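2023-06-24

Peppers – keeping them, using them up. Quick notes before I forget again.

Got 2 bags of long yellow ones from Barasa this week, way too many for one household. Same thing happened in May and half went soft in the back of the fridge drawer. So.

**On the counter**

Basket, no lid. Not the fruit bowl – bananas and apples next door will age them faster. Don't wash first. Wipe off any grit with a dry towel, wash right before you cut.

Something woven is best becuase air gets in underneath. Line it with a paper towel if the kitchen's humid, swap the towel when it feels damp. Keep it out of the window, ours gets full sun by lunch and that finishes a pepper fast.

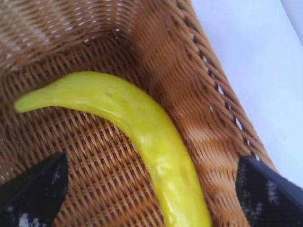

*Long yellow one in the wicker basket. Creases toward the thick end – use this kind first.*

Wrinkles are fine. Skin a bit puckered, pepper still smells fresh, go ahead and cook it. Won't be crisp so skip the salad. Frying, roasting, soup, eggs. Toss if slimy, leaking, fuzzy or smells off. Mold inside when you cut it open, toss that too.

**In the fridge**

Dry, in a bag left partly open, crisper drawer. Anything already cut goes in a closed container, use in a couple of days.

**Freezer**

1. Wash, dry really well, pull the stem and seeds.
2. Rings or strips, whatever you cook with most.
3. Flat on a tray till hard, then bag. Skip the tray and you get one big brick, ask me how I know.
4. Date on the bag. I got 17 rings to a sandwich bag last time, enough for a pan of eggs.

Straight from freezer to pan, no thawing.

**Pan-fried, Erasto Mutiso's way**

Whole peppers, slit down one side so they dont burst. Oil, medium heat, lid on, turn when they blister. Salt and a splash of vinegar at the end. Good on bread, good cold next day too.

**Odds and ends**

- Taste a sliver before it goes in the pot – yellow ones can be mild or hot and you can't always tell by looking
- Gloves if hot. Or oil on your hands first, then dish soap
- Basket: shake out crumbs, old toothbrush for the weave, dry it fully before refilling

Pickles next week if there's any left.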